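Last updated: June
Reading time: 2 min

Re: [shared-kitchen] Bowls with tomato on them, and which plates to keep

Kirstin Drummond wrote:

> I went through the tall cupboard last night and we own far too many odd
> plates. Before I box anything up, can people say which ones they use?
> Also, the yellow bowls keep going back on the shelf with an orange film
> inside. Is that a washing problem or is the glaze gone? If it's the
> glaze I would rather replace them before the fall suppers start.
> Kirstin

Kirstin, all,

I don't think the glaze is gone. I washed 6 of the yellow bowls by hand after the last supper and they came up clean, including the two you had set aside. What happens is that people eat the pasta, leave the bowl on the table through coffee, and then it goes in the machine with the sauce dried on. The short cycle doesn't shift it. Thaís says the long one does, but she also says it takes most of the evening, and I believe her.

My suggestion is to scrape and rinse at the table end of the room, before anything gets stacked. Cold water first, then warm with a drop of soap. Hot water straight onto tomato seems to set it, at least with our bowls. For the film that is already there, a paste of baking soda left on for ten minutes worked on everything I tried.

On the plates, I vote to keep the pale teal ones with the swirl. They are wide enough for a proper supper and they don't show knife marks. Same table, teal plate and yellow bowl:
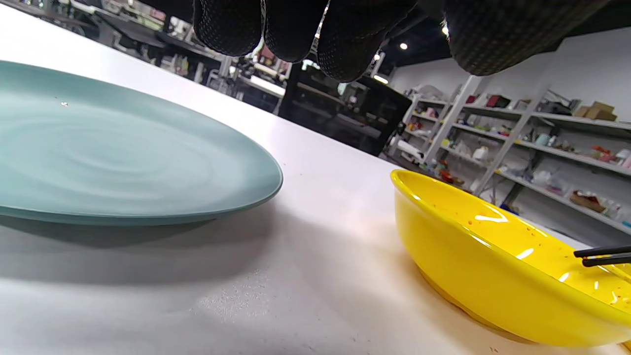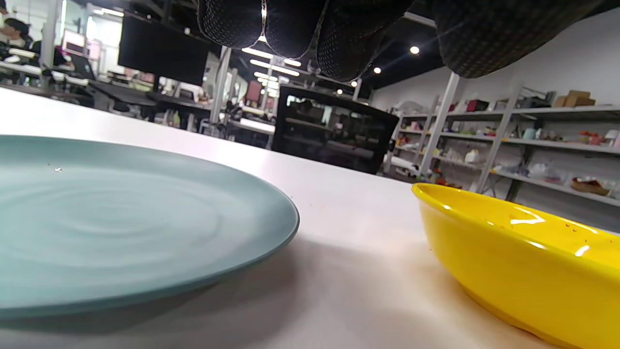

The plates I would let go are the small brown ones from Benedito's old place (he has said he doesn't want them back) and the square ones, which don't fit the rack and chip at the corners. Marcelino uses one square plate under the kettle, so leave him that.

If we do end up buying bowls, please let's not get white. We had white before and the stains were worse — carrot soup especially. Florencio saw a set in a deeper shape, but I tried stacking something similar at my sister's and they lean once you get past 4.

I can be there from 6 in the evening to help box things up. I'll bring newspaper. The cupboard door still sticks at the bottom, so lift it a little as you pull.

Benedito, do you still have the key to the storage room, or did it go back on the hook?

Recent in this list
- Dish rack: measurements before we order
- Who has the big colander
- Supper sign-up for June
- Re: Re: Freezer shelf labels
- Long cycle or short cycle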